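**Ticket 228: Dirano fingers slip on thin cloth, Koo fingers don't (mostly)**

Opened by: Yesenia Jaramillo
Assigned: Kalliopi Spanos
Date: 6 Apr 2022
Status: open, waiting on new pads

**Problem**

Dirano fingers lose thin fabric on the hand-held gripper. The pinch closes, the width reading looks fine, and then the cloth creeps out as soon as you lift. Same on both units I tried. Thick towels are OK.

**What I tried**

1. Recalibrated the width in Sovemlow, full open to full close. No change.
2. Wiped the pads with alcohol. Better for a few lifts, then back to slipping.
3. Raised the grip force one step. It held, but the fingertips splayed and the cloth came out sideways. I put it back to default.
4. Swapped to the slotted Koo fingers. Wow, what a difference! They flex along the slot and the tips stay flat against each other, so even a single layer stays put.

Tally for the thin cloth, 120 lifts per finger set: Dirano dropped 30, Koo dropped two. Both Koo drops were bad grabs on my part (I caught a fold by its very edge).

**Comment, Kalliopi**

Love these numbers. Two questions before I order more. Did you redo the zero after the swap? The Koo tips are a bit longer, and Sovemlow keeps the old offset until you clear it. And do the fingers get in the way of the camera?

**Comment, Yesenia**

Zero: no, good catch. I cleared the offset, restarted and ran a short set again. Closed position now reads zero and the grip feels the same.

Camera: they stand up in the middle of the view, but I can still see the cloth past them and plenty of the room on both sides. I'd call it fine for bedding work. Small items right behind the tips could be a problem — I haven't tested that yet. 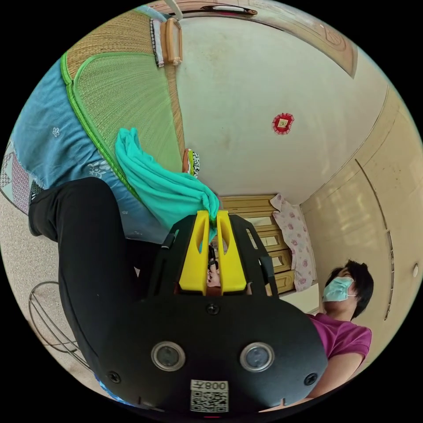 *Koo fingers on unit 0087, turquoise cloth pinched at the end, bed to the left.*

**Comment, Kalliopi**

Very usable. I checked the log from your session as well: 3,804 width samples and no gaps, so the Drakanico controller is keeping up with the new fingers.

**Still to do**

- [ ] Yesenia: repeat the thin cloth set with the softer pads
- [ ] Yesenia: try buttons and socks for the blocked view question
- [ ] Kalliopi: add "clear offset after finger swap" to the Sovemlow setup page
- [x] Kalliopi: order two more Koo sets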